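Givmont Sky Reports Archive
Progress report to the Clendov Fund, second period
Covers work through the end of April

You asked for a plain account of where your money went and what it bought. The short version is that the archive is in better order than it was, the sightings in it are mostly what we expected them to be, and I would caution the fund against reading anything larger into the handful that are left.

Intake

The collection came to us as boxes of letters, typed forms and cassette tapes from people in and near Givmont who believed they had seen something odd in the sky. We have now logged 640 reports. Logging means that each one has a number, a place, a time as the witness gave it, and a one-line summary that avoids the word "craft" unless the witness used it. That last rule slowed us down more than I planned. Earlier catalogers had a habit of tidying up what people said, and "a light" in a letter would become "a disk" on the index card. We went back to the letters wherever they survive.

Where only the card survives, the report is marked secondhand and left out of the analysis. I know the fund would have liked a bigger total. I don't think a bigger total made of index cards is worth having.

Sorting

Most of the reports sort themselves once you have the hour and the direction. Bright planets low in the west account for the largest share. Aircraft on approach come next, then satellites, balloons, and a cluster of summer reports that line up with advertising searchlights at the Stutalik fairground. One witness wrote in every summer, always about the same lights. The letters are good ones, carefully written, and the person plainly saw what was described.

After two passes we were left with 41 reports that we could not match to anything. I want to be careful with that number. "Could not match" mostly means the letter gives no direction, or gives a time that could be off by hours, or was written years after the event. A missing fact is a missing fact. Several people who have heard the figure secondhand have already repeated it to me as 41 unexplained objects, and I'd ask that the fund's newsletter leave it out altogether until the third pass is finished. 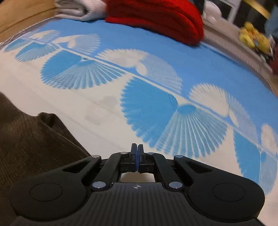
Does anything in the archive point to something other than ordinary lights?

Nothing we have read so far does. The strongest cases have two witnesses who didn't know each other, and even those agree only on a light, a rough part of the sky and an evening. None comes with a measurement, and the few photographs in the boxes show dots.

The Bajpai tapes

This was the part of the proposal I was least sure of, and I remain unsure. The Bajpai interviews are long, the sound is poor, and the interviewer leads. Phrases such as "and did it seem to you to be under control?" turn up early in nearly every session, and from then on the witness talks about control. We have transcribed 14 of the tapes in full. In 3 of them the witness describes the event before the first leading question, and those are the ones I consider useful.

I had proposed transcribing the whole set. I'd now rather listen to the first ten minutes of each remaining tape, note whether the account comes before the prompting, and transcribe only where it does. That would cost less than the line in the budget. If the fund prefers full transcripts for the sake of completeness, we can do them, but I would not want them described as evidence.

Official records

We wrote to the county, the airfield and the state for anything that might cover the same evenings. The county sent two folders of noise complaints, which turned out to be the most helpful thing we received. People complain about noise promptly and they write down the time. A fair number of our lights have an engine attached to them in somebody else's complaint.

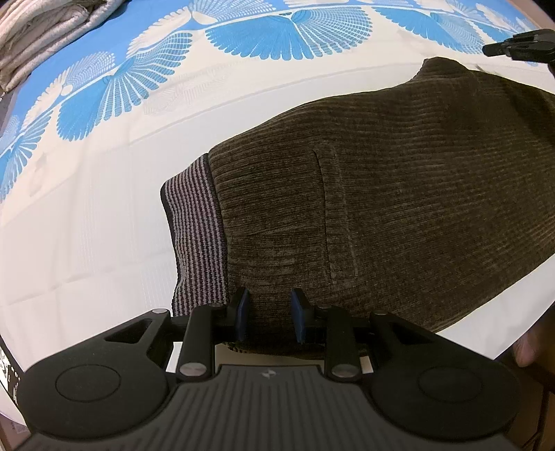 The airfield's tower logs don't go back far enough for most of our reports, and where they do, pages are missing. I have heard it suggested, including at the open evening we held on a Thursday, that the gaps are deliberate. The missing pages are spread across dull weeks and interesting ones alike, and the binder had been stored under a leaking pipe. I'm content with the pipe.

The state has acknowledged our letter. We have had no reply beyond that, and I'm not planning the next period on the assumption that we'll get one.

Money and time

Spending is under budget on transcription and over on copying, since the letters needed better scans than the ones we priced. I'd like to move funds from the first line to the second. Staff hours ran close to plan until March, when the return to the original letters began, and the public index will be late as a result.

Next period

The third pass on the unmatched reports comes first. After that we will finish the short listening round on the tapes and check the index entries against the scans. The index can open to the public once those checks are done, with the secondhand cards listed separately.

I need a decision on the tapes before we start the listening round, and approval to move the copying money at the same time.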